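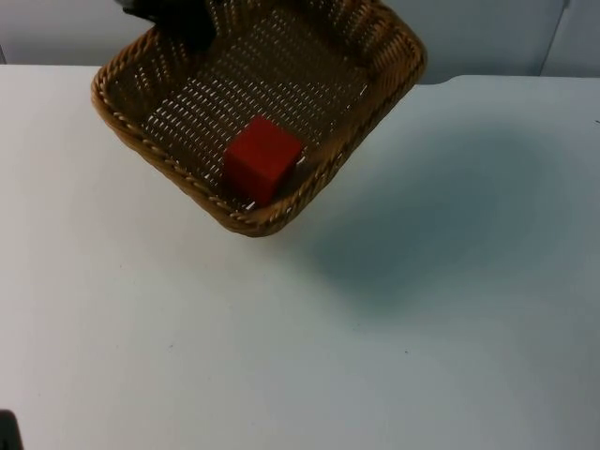

Trí Tô reckons a basket with a floor like that has no business holding anything smaller than a bread roll, and that I should have bought the Dornau tray with the solid bottom when it was going cheap in August. Noted. Written down, even.

27th December, workshop. Heating on a timer set by someone who believes in character.

Baskets, then. The job is to settle which ones go on the small-parts shelves before Givia want the shelves back. The contenders are the wicker one, the Dornau tray (one, borrowed, to be returned without glue on it this time) and the wire thing from Ludville that takes the skin off your knuckles.

Wicker first. Braided rim is the best part of it. Thick, comfortable, and you can pick the basket up by one side without feeling you are about to own half a basket. Side weave is tight. The floor is the open lattice sort, little rectangular gaps in diagonal rows, and there Trí has a point I would sooner not concede in ink.

Red cube in, basket tipped steeply. Cube sits down at the low end, against the weave, well inside the rim. Good enough for cubes. Cubes are not what anybody stores.

Screws: went through the floor, as predicted by Trí, by the catalogue and by the woman who sold it to me. Spent the rest of the morning under the bench with a magnet. Washers: the large ones stay put. The small ones wedge in the gaps on edge, so the basket now has a few built in.

Tried a liner. Felt offcut, 3 mm, cut to the floor with the corners rounded off. First one too big and rode up at the sides like a bad carpet. Second one fits. Screws stay where they are told. Felt collects swarf and will look disgusting by spring, but so will everything else in here.

Load: 900 g of mixed fixings on the felt, left over lunch. No sag that I could find with a straight edge. Creaks when lifted. Trí says wicker is supposed to creak. I say so do I, and I am not rated for shelving.

Ludville wire one not tested. Could not find a glove.

Shelf is 17 inches deep, which leaves a hand's width behind the basket for things to fall into. Batten along the back, before the shelf goes up and not after, see the entry about the Eskola cupboard.

To do:
Cut 9 more liners, same template (it is in the drawer marked sandpaper).
Get the washers out of the lattice. Pliers, patience.
Ask Givia whether they mean all the shelves or just the straight ones.
Dornau tray back to its owner, clean.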